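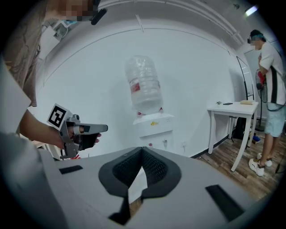 Handout 4: Drainage Basins and Stream Order

Reading before the lab: course reader, sections on runoff and channel networks. Bring a calculator and the printed Vastlow map sheet.

4.1 Terms

Drainage basin (catchment, watershed): the area of land that sheds water to a chosen point on a stream. The point is called the outlet. Moving the outlet downstream makes the basin larger.

Divide: the line of high ground between two basins. On a contour map it crosses ridges and saddles and meets the stream only at the outlet.

Tributary: a stream that joins a larger one. The place where they meet is the confluence.

Reach: a length of channel treated as uniform for the purpose of a calculation.

4.2 Stream order

We use the Strahler method throughout the course. A channel with no tributaries is order 1. Where two channels of equal order meet, the order goes up by one. Where channels of unequal order meet, the higher order carries on unchanged. A first-order stream entering a third-order stream leaves it third-order.

Order depends on map scale. The same network drawn on a coarser sheet loses its smallest channels, and the outlet may drop by one order or more. State the map scale with any order you report.

4.3 Worked case: the Vesholm basin

The Vesholm rises on the plateau north of Gidberg and joins the Vastlow below the town. Its main tributary is the Meng, which enters from the west. Values used in the lab:

Basin area at the Vastlow confluence: 1677 square kilometers
Area of the Meng sub-basin: 198 square kilometers
Highest point on the divide: 2541 meters
Elevation of the outlet: 901 meters

Basin relief is the highest point minus the outlet elevation, or 1640 meters. The relief ratio is relief divided by basin length, both in the same unit. Measure the length along the main valley, from outlet to divide.

The Meng supplies 198/1677 of the area, close to 12 percent. Its share of the discharge need not match this figure. Rainfall, soil, and land cover differ between the western and northern parts of the basin. 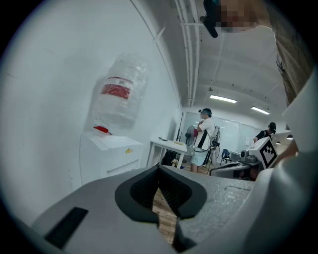
Fig. 4.1. Water dispenser against a white wall.

4.4 Drainage density

Drainage density is total channel length divided by basin area, in kilometers per square kilometer. Low values are common on permeable rock, where much of the rain soaks in. High values are common on clay and on steep ground with thin cover.

4.5 Problems

1. Trace the divide of the Meng sub-basin on the map sheet. Mark the outlet with a cross.

2. Assign Strahler orders to all channels above Gidberg.

3. Measure the length of the Vesholm basin and compute the relief ratio to three decimal places.

4. Compute the drainage density of the Meng sub-basin. Show the channel lengths in a table.

Revised September 10, 2023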